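Unthorpe lab gets two-armed sorting robot to ask before it guesses

I spent a long morning at the Unthorpe workshop in May, and I came home with brown paper dust on my sleeves and a lot more respect for anybody who has to put small switches into small drawers for a living. The group there has been working on a way to get a two-armed robot to tidy up a mixed spread of electrical parts, and they now have a result they're happy to talk about, so I went and bothered them about it!

The method is called Ullenov, and the short version goes like this. Most of the time a robot that learns from people is shown the whole job from start to finish, over and over. A person steers the arms, the robot records it, and later it tries to do the same. Solange Baudry, the engineer who started the project, got tired of recording full runs where 90 percent of the footage was stuff the robot could already do. So her team changed what gets recorded. The robot works by itself until its own confidence drops, then it stops with its fingers above the parts and waits for a person to take over for one move (just the one), and then it carries on.

They recorded 2489 of these short corrections. Yannick Langlois did a big share of them and told me he now dreams about push buttons, which I believe. A correction can be as small as turning the wrist a bit so the fingers close on the housing and miss the cap. Caps are slippery, apparently. I tried steering one arm myself and dropped a green button twice before I got it anywhere near a drawer.

For the test they gave the robot 100 fresh layouts it had never seen, with the parts laid out differently each time. A layout only counted if every part ended up where it belonged with no human help at all. Trained the old way, on full demonstrations that took the same number of hours to record, the robot cleared 50 of them. Trained with Ullenov, it cleared 68. Langlois wanted me to know that the hours were matched and the hardware was the same for both, and he said it a second time while I was putting my coat on.

I asked what goes wrong in the layouts it still fails. Clémence Vidal, who did the test runs, said it's mostly parts lying on their side with the cap tucked under, and parts sitting so close together that a finger has to come down in the gap. The robot is also a little too sure of itself with anything orange – it will grab a block when it wanted a switch, and it won't ask, because it doesn't think it has a problem. That one bugs her. Stopping to ask only helps if the robot knows it's confused, and she'd like a better measure of confidence than the one they have now.

The handover between arms is the piece I liked watching most. One arm works the side nearer the drawers and the other brings things over from the far side, and there's a spot in the middle where both could reach. In early versions they would both go for it and freeze. Vidal added a rule that the arm already moving gets the part, and the freezing mostly went away. It's a plain fix and she was a bit embarrassed that it took them a month.

Now for the grain of salt. These are all tabletop parts, all small and fairly stiff, with good light and nothing else going on. Armelle Carré runs the repair counter at Le Goff, where returned switches come back in mixed boxes, and she has been visiting to see whether any of this could help her. Her view is that the sorting looks nice but her boxes arrive in heaps, with wires still attached, and she'd want to see that before she gets excited. Baudry agrees with her. Heaps are next, and they've already started saving tangled boxes from Le Goff for it.

The team plans to share the recordings and the training code through Ceda once they've cleaned up the file names (I saw the file names, and yes, they need it). Yannick Lefèvre is in charge of that job and wouldn't give me a date. He did say the corrections will come with the few seconds before each stop included, so other groups can look at what the robot was doing when it lost its nerve. I'm planning to go back when the heaps are running, and I'll bring an older jacket.

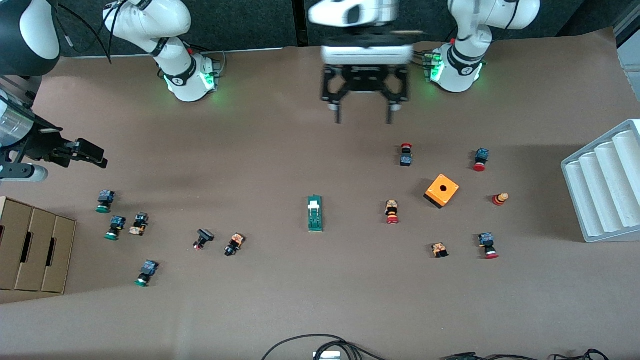 How does the robot decide which arm should pick up a part that both can reach?
Whichever arm is already moving takes it, and the other one leaves that part alone.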